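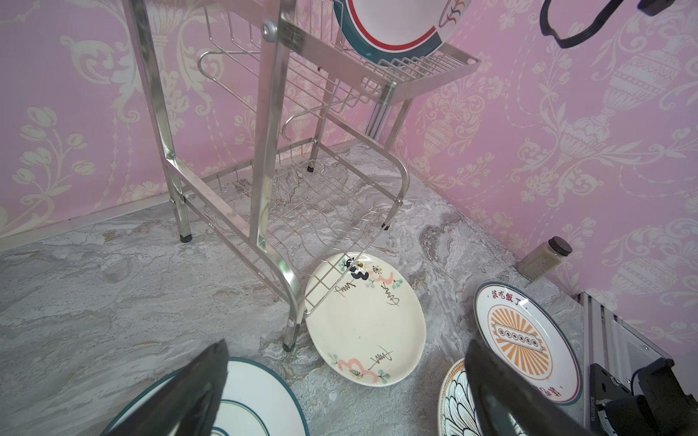

Kitchen corner, Karkden rental
posted 29 Jun 2025

Quick gallery, more to come in July when the rest of the cupboards are done. Unpacking the plates took all of one evening and most of the next. Two-tier rack is up and it's staying where it is, in the corner, on the marbled counter. Pink wallpaper with the urns and tulips came with the place and we are keeping it!!

Plates first.

Red ring, dark teal rim, white middle. Top tier. Aranka Csonka wants this one back eventually, she can wait.

The cream one with the black and blue flower. Pink swirls, little green dots, brush marks all over. My favorite by a mile. Looks signed near the bottom, can't read it, if anyone can pls write.

該吃飯了, red letters on white, teal rim. "Time to eat." Orange sunburst in the middle. Goes out every Sunday lunch if I remember wich shelf it's on.

Black and white petals, yellowy tan edge. Veronika Somogyi found it at the Prurnitz flea market, paid 4 for it, they wanted 5.

Small jar, black lid. Lives by the wall. Needs a label, I keep saying that.

The rack itself: stainless, wire baskets, rubber feet so it doesnt scratch the counter. Hooks on it too, mugs maybe.

Still to sort: the soup bowls, Erzsébet's big serving dish, 16 saucers with no cups. Shelf brackets on order from Trimis.

Thanks Vilmos for carrying boxes.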